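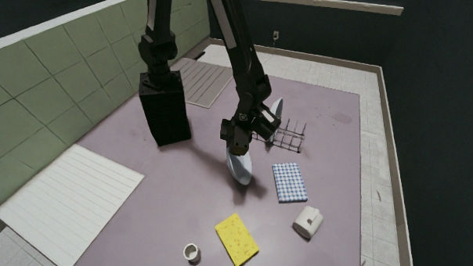
Washing up by proxy

Teaching two arms to clear a worktop means doing the job several hundred times yourself, first by hand and then from another room

The operator's chair at Pikirora faces a blank wall. In front of it are two handles on jointed stalks, a pair of foot pedals and a monitor. On the monitor is a kitchen worktop with a wire dish rack, a checked cloth, a yellow sponge and some white crockery, and two black arms hang over it. The operator squeezes the right handle and the right gripper closes on the rim of a white dish.

None of the kitchen exists. It is a simulated counter, built so that a person can show a control program how dishes are handled without breaking any. The company has been recording demonstrations in it since January, under a project called Nallach, and the target is 400 usable runs for each task. Putting a dish in the rack is one task. Righting a mug that has been left on its side is another.

A run lasts 26 seconds on average once an operator has had some practice. During that time the software stores the angle of every joint, the opening of each gripper and the view from above the counter. It also stores what the operator asked for, which is a separate column from what the arms did. The two differ by a small lag, and a program trained only on the second column tends to arrive late and push too hard.

Guiding by hand came first. In the older method, still used on the physical rig downstairs, the motors are slackened and a person takes hold of the arm and walks it through the movement. It is quick to learn and the path is smooth. It also puts a human forearm in most of the camera views, and a program will happily learn that dishes move when a sleeve is present. Hand guiding is now kept for short, stiff movements such as pressing a plate down between two prongs.

Remote control removes the sleeve and adds other faults. Operators cannot feel contact through the handles, so they judge it by eye from shadows. A shallow dish gripped near one end will swing about the pinch point when its other end touches the counter. An experienced operator uses this, setting the low end down lightly and turning the wrist round it. A beginner lifts, waits for the swing to stop and tries again, and the pause goes into the record along with everything else.

Pauses are the main reason runs are thrown out. Bellamy, the in-house tool that screens recordings, flags any stretch in which neither arm moves for more than a set time. A person then looks at the flagged runs and trims or deletes them. Of the first 500 recorded for the rack task, nearly a third went.

Layouts are changed between runs. The cloth, sponge, cups and mug are moved by a script, within limits, and the mug may be upright or lying down. Early sets left the rack in one spot throughout, and the resulting program reached for that spot wherever the rack had gone. The rack now shifts as well, by up to 80 millimetres in either direction.

Whether any of it carries over to a real sink is being tested with Kanduseck, a catering equipment firm which has lent a counter and a quantity of chipped plates. Simulated glaze is more forgiving than the real thing, and thin wire is hard to model when it bends. The present plan is to train on the simulated runs and then add a smaller set from the physical rig, recorded on Wednesday afternoons when the downstairs room is free.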